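Un libro sobre los barrios de Lockwood llega a las librerías en diciembre

Esta web utiliza cookies propias y de terceros para mejorar su experiencia. Aceptar | Configurar 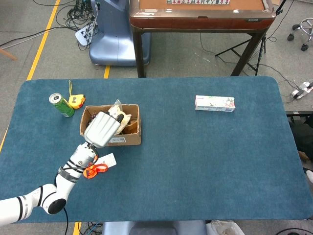

La editorial Postach publicará en diciembre el nuevo libro de la socióloga Brenda Mapplebeck, titulado "La calle de al lado". La obra estudia cómo ha cambiado la vida de las familias en dos barrios vecinos de Lockwood, una ciudad mediana donde la autora vivió cuando era estudiante.

Para escribirlo, Mapplebeck y su colaborador Anas Filali hicieron 196 entrevistas a padres, maestros y jóvenes que buscaban su primer empleo. A estos testimonios se añade una encuesta respondida por 487 hogares. El libro tiene una tesis clara: los hijos de familias con pocos ingresos tienen hoy menos contacto con adultos que puedan orientarlos, y esta distancia empieza ya en la escuela primaria.

"Yo esperaba encontrar diferencias de dinero, y las encontré. Pero me sorprendió más que los niños de una calle no conocían el nombre de los niños de la otra", explicó la autora en la presentación del proyecto, el 20 de mayo, en la librería Larkent.

El volumen incluye un prólogo de Jordan Stockdale y un capítulo final con propuestas para los ayuntamientos, entre ellas la apertura de las bibliotecas escolares por la tarde. Este capítulo es - según la propia editorial - el que más se ha discutido durante la revisión del texto.

La traducción al español es de Lacey Bickerstaff y tendrá unas 40 páginas más que el original, por las notas y un apéndice sobre el método de la encuesta. Los lectores que deseen reservar un ejemplar pueden hacerlo en Larkent o en la web de Postach.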